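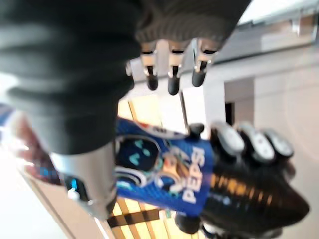
Pepsi, the blue one with the cartoon face.

Plomlow Kitchen Day, the drinks
Posted Thursday, October 8, 2026 by Isabelle Thibodeau

Quick page, no time for a proper write up. Drinks and the big fridge only. The rest of the day (shelves, the pantry, that awful cupboard by the door) goes in its own gallery when Marin Bošković has gone through the folder. Almost 4,000 pictures in there. So, be patient.

Background for anyone who missed September: old fridge died, everything lived in coolers for a while, new one came from Clatolitz on a truck that couldn't get up the lane. Tall, silver gray, doors on top and a deep pull-out drawer at the bottom. Everybody wanted the upper part for food. Fine. Drinks go in the drawer.

Rules for the drawer, as agreed, more or less:

Bottles lying down. Standing up they catch when you push it shut.
Big ones near the front, small ones to the back.
Nothing open. Nothing in glass.
If you take the last one, write it on the door list. Not on a napkin.

Shahab Rahimi wanted a water side and a soda side. Lasted one afternoon. Nice idea though.

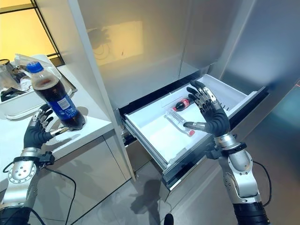
Big cola with the blue cap, over by the counter. Drawer open, water and a small cola in there already.

White tray on the counter is the odds and ends tray. Jar, bag, bits and pieces. Please don't put drinks in it, they get forgotten. Leopold Lehner says it should move to the pantry, I say it stays until someone builds the shelf he promised. We'll see who's right.

Also asked a lot: can we have more than cola. Yes. Put it on the list. Wondimu Derese does the run to Sarnier every other week and he buys what is writen down, nothing else, so "the nice lemon one" doesn't help him. Brand, size, how many. Last time somebody wrote "fizzy" and he came back with tonic water. Most of it is still around if anyone's keen.

Money: jar system is over. We have a budget now, 200 for the autumn, and it covers water first, then soda, then whatever is left. If you want something fancy for a birthday bring your own and put your name on it with tape. The marker rubs off plastic, tape doesn't.

One more about the big bottles. They take up a lot of room lying down and there was talk of going all small ones. Checked the prices at Ansari, small ones cost a good bit more for the same amount, so we keep a mix. Red label small, blue label big, water whenever it's on offer.

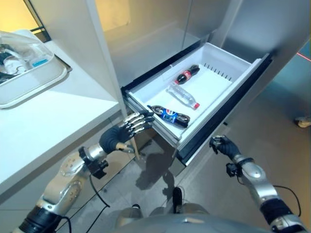
And please pull the drawer all the way out before you load it. Half open, people drop things in from the top and they land any old how, then it's a mess at the back where you can't reach. All the way out, lay them in, caps wherever they fit, push it shut with a flat hand. It closes soft for the last bit so don't slam it.

Spills: cloths are under the sink, the blue ones. Wipe the rails to, sugar gets in there and it starts to stick.

Next run to Sarnier is when the list is full. Currently it says water, water (different handwriting), and crackers. Crackers are not a drink but ok.

Pantry gallery soon. If you want a copy of any of these, ask Marin.

— Isabelle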